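Kuvisine Home & Bench Forum > Workspaces > Tables and Tops

Wood tabletop for a small parts bench – oil it or leave it alone?

pallthorpe_pete
Posts: 861
Hi all! I finally got rid of the wobbly desk in the spare room and put in a proper wooden table, pale honey color, lots of long streaky grain. I love it way too much. The plan was to use it for fixing little gadgets and plastic odds and ends, and now I'm scared to set anything down on it. Do I oil it, put a mat over it, or just let it get beat up?

gritandglue
Posts: 2000
Let it get beat up. It's a bench! I had a mat on mine for 10 months and hated every minute, screws rolled under the edge and the corners curled. Took it off in May and never looked back.

marinescu_bench
Posts: 32
Disagree with the above, sorry. At least put a coat of oil on it before you start. Bare wood soaks up grease and you will be sanding those spots out forever (ask me about the ring left by a can of Marinescu chain lube).

gritandglue
A can of chain lube on a table is your problem right there lol

marinescu_bench
Fair. Still oiling mine though.

tinytorx
I'm with the oil people, but only a thin coat, and wipe it off properly. My first try was sticky for weeks and everything I put down came up with fuzz on it. Also, what color is your lighting? A warm bulb over a honey top is cozy but I couldn't see a black screw to save my life.

pallthorpe_pete
Warm bulb, yes. Guess I'm shopping for a new one. Does anybody have a picture of bright plastic on a pale top? My other half says my colored bits and pieces will look like a toy box on it.

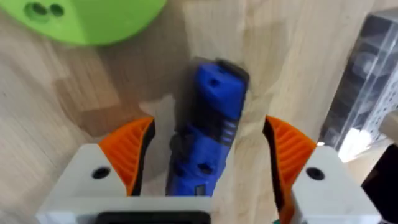
tinytorx
Pale wood is the best background for small plastic stuff, and I'll die on that hill. My old top was dark walnut stain from a shop in Paris, very handsome, and every dark part vanished on it. On a light top like this one, the lime green piece in the corner jumps right out at you, and even the dark ribbed band on the blue one is easy to pick out. So tell your other half the toy box look is a feature!

gritandglue
OK, that I agree with. Dark tops are for dining rooms.

marinescu_bench
I still like a gray mat for the really tiny springs. White ones glare and green ones make me seasick.

pallthorpe_pete
So thin oil, cooler bulb, and maybe a small mat off to one side that I can put away? I can live with that. Going to test the oil on the underside first – will post back when it's dry.

gritandglue
You're going to baby that thing, I can tell.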